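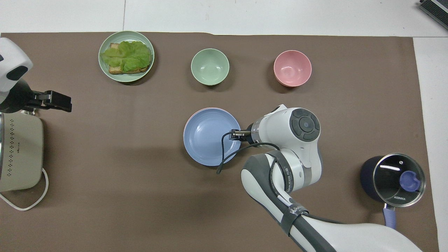
12 January 2024
By Shirin Yazdani, Press Office, Trodow

Trodow Opens Kitchenware Lending Shop in Varkthorpe

VARKTHORPE – Trodow, the household lending company, announces the opening of its second shop, on the ground floor of the former Mahmoudi furniture store. From this week, residents of Varkthorpe can borrow plates, bowls, pots, small kitchen appliances and baking equipment for one evening, for one month, or for a full school year.

The new shop continues the work which Trodow began with its first location, in Miltesari. In that town the service was used mostly by students who lived in furnished rooms and did not wish to buy a complete kitchen for a stay of nine months. With time the customers changed. Families came before holidays to borrow large pots and extra plates. People who had just moved came with a short list and left with one box, which they kept until their own things arrived from another city. By September the Miltesari shop had made 4000 loans, and a considerable part of them went to addresses in Varkthorpe. These customers had to travel by train with heavy bags, and they asked us many times for a shop closer to home.

How the lending works

A customer registers at the desk with proof of address and pays a deposit. The deposit is $100 for a complete kitchen set and lower for single pieces. It is given back in full when the items return clean and in working order. A plate that breaks is charged at the price which Trodow paid for it, and this price is written on the loan slip, so that the customer knows it before leaving the shop.

The complete set is made for a household of two people. It contains plates and bowls in two sizes, glasses, cutlery, a saucepan with lid, a frying pan, a cutting board, two knives and a toaster. The customer may leave out what is not needed. Many people already own a favorite knife or a coffee pot, and it makes no sense to give them another one. The monthly fee is then calculated again for the smaller set.

For parties and family events, the shop keeps a separate stock of matching tableware. It must be reserved in advance and it is collected in stackable crates. Crates can be returned until noon on the next day. Customers who rinse the dishes are thanked, but the final washing is always done by our own staff in the back of the shop, with a commercial dishwasher, before anything goes on the shelf again.

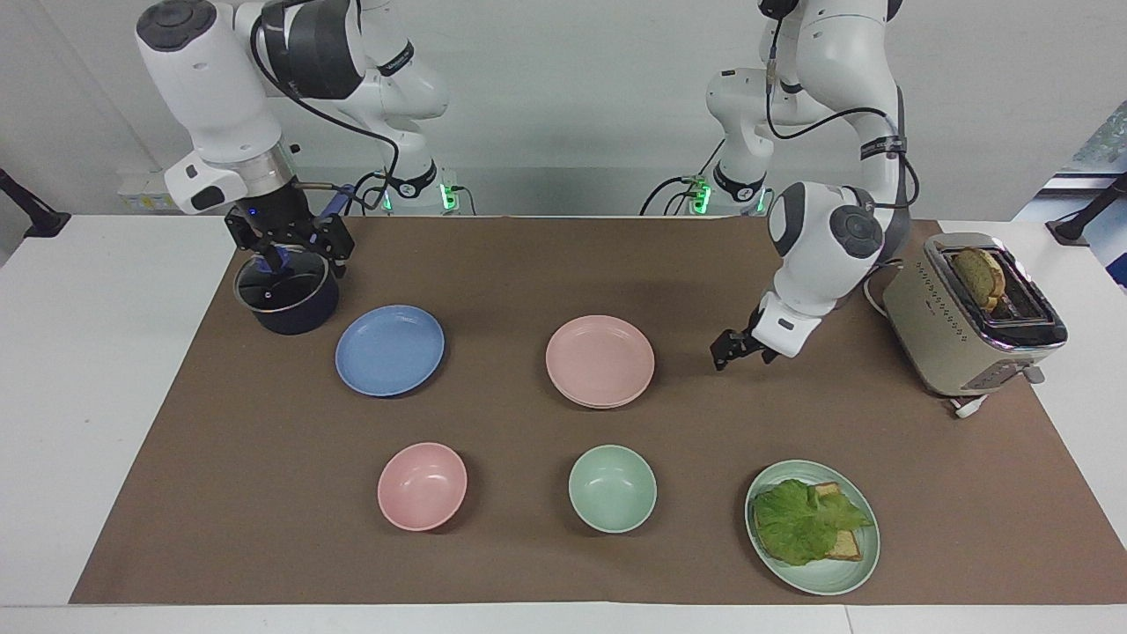
The selection of items took most of the autumn. In Miltesari we learned that very thin glasses and plates with a gold edge spend more time in the repair box than in people's homes. For Varkthorpe we chose simple shapes that can be stacked and are easy to replace one by one. Electric appliances are tested for safety after every loan, and each one carries a small card with the date of the last test. We do not lend deep fryers or pressure cookers at this moment. We have received several requests for pressure cookers and will look at the question again later in the year.

"When I came to this country I cooked for one whole winter with one pan and the lid of another pan," says Shirin Yazdani, who leads communication at Trodow and prepared the opening in Varkthorpe. "I could have bought more, but I did not know how long I would stay, and I did not want to throw everything away after. A shop like this would have made my evenings much nicer. I think of that winter when I see somebody carry a box out of the door."

The building

The Mahmoudi store was closed for several years before the renovation. Trodow kept the large front windows, the wooden counter and the freight elevator, which was repaired and inspected. The shelves along the long wall are numbered from 1 to 108, and every shelf number is also printed on the loan slip, which helps customers to put a forgotten lid in the correct place. The entrance from the parking side has a ramp. The old showroom upstairs is not open to the public and serves for storage.

Two full-time positions were created for the shop, one at the desk and one in the washing and testing area. Both are filled. Trodow plans to hire for Saturday hours in spring and will publish the position on the notice board at the entrance.

Opening weeks

During the first weeks the registration fee is waived for all new customers. Existing customers from Miltesari do not need to register again – the same card is valid in both shops, and items borrowed in one town can be returned in the other. Please note that this does not apply to the party crates, which must go back to the shop where they were collected.

Residents who own good kitchenware that they no longer use may bring it to the desk. We accept pots, pans and undamaged plates, also when they are not part of a set. We cannot accept nonstick pans with scratches, plastic containers without lids, or appliances with a repaired cord. Donors receive one free month on any loan.

A printed list of all items with prices is available at the desk in both shops. Journalists who wish to visit the washing area or to speak with the shop team are kindly asked to make an appointment with Shirin Yazdani at the Trodow press office. Photographs of the shop interior can be sent on request.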